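Learning to swim at 41, part whatever this is

So I missed two weeks of lessons. First the cold, then the thing with the car, and by the time I dragged myself back to the Nanthorpe pool I had talked myself into believing I'd forgotten everything. I sat in the parking lot eating a granola bar and very nearly drove home again.

I went in, though! And Elaine Lacerda (my teacher, if you're new to the blog) just handed me a kickboard like I'd been there the day before. No speech. I could have hugged her.

For anyone who missed the earlier posts: I grew up nowhere near water, my elementary school didn't have a pool or any kind of swim program, and I spent my whole adult life standing waist deep at other people's beach vacations holding the towels. Then in April my niece came home with a certificate for swimming the length of the pool and asked me how far I could swim. The answer was zero. I signed up that night.
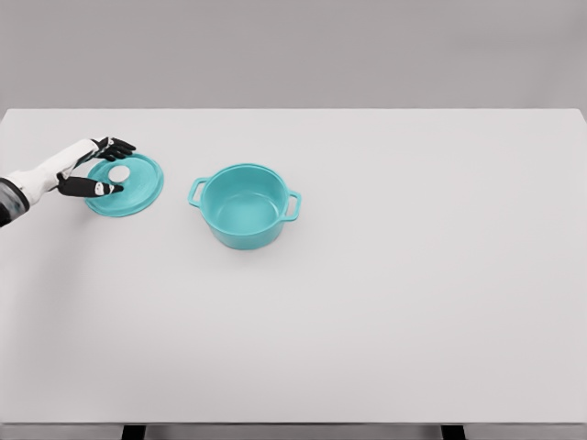
Anyway, breathing. My whole problem is breathing. I can float, I can glide, I can kick until my legs turn to soup, but the second I have to turn my head and take in air I come up like I'm looking for a bus. Elaine says I'm lifting when I should be rolling, and that my lower ear should stay in the water. I know this. I could teach a class on it. My neck doesn't care.

What helped this time was going back to holding the wall. One hand on the gutter, face down, blow bubbles, roll, breathe, face down again. It's the most boring thing you can do in a pool, and there was a kid in the next lane who stopped to watch me for a while with what I'm going to call concern. After 13 of those in a row without swallowing anything, Elaine had me let go of the wall and try it with the board.

And I got across! The short way, sure, and I stopped once in the middle because my goggles filled up, but I breathed four times and all four were air.

Speaking of goggles. I've been using the Skullent pair I got at the grocery store, and they leak on the left side no matter what I do with the strap. Two of the women in my class swear by Motow, and one of them let me try hers on while we were waiting for the lane to clear. Way more comfortable, softer around the nose. I ordered some. I also bought a silicone cap, which makes me look like a thumb but does keep my hair out of my mouth.

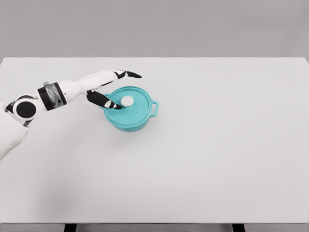 We spent the last part of the lesson on the stuff I secretly like best, the safety stuff. Treading water, rolling from front to back when you get tired, getting to the side and climbing out without the ladder. I can tread water for 3 minutes now. In my first lesson I did maybe ten seconds and then grabbed Elaine's arm so hard I apologized for it the whole way home.

The climbing out still needs work. I sort of beach myself and lie there.

A couple of you asked about the Huerta swim, and yes, I've been looking at it. It's the lake thing at the end of summer, and the shortest distance is 500 yards. That's twenty lengths of our pool. I've done one width. But there's a beginner wave, you can wear a float on a belt, and they let you hang on to a kayak if you need a rest, so I'm not ruling it out. I haven't told Elaine. I may just leave the flyer where she'll see it.

Homework before next time is bubbles in the bathtub (my husband thinks this is the funniest thing that has ever happened in our house) and one open swim session by myself. Early morning is supposed to be the quiet time, so I'm going to try for 6:30 and see if I can get the end lane by the wall.

If anybody has a trick for the neck thing, please leave a comment. Somebody last time said to pretend there's an apple under my chin, and I tried it, and all I could think about was the apple.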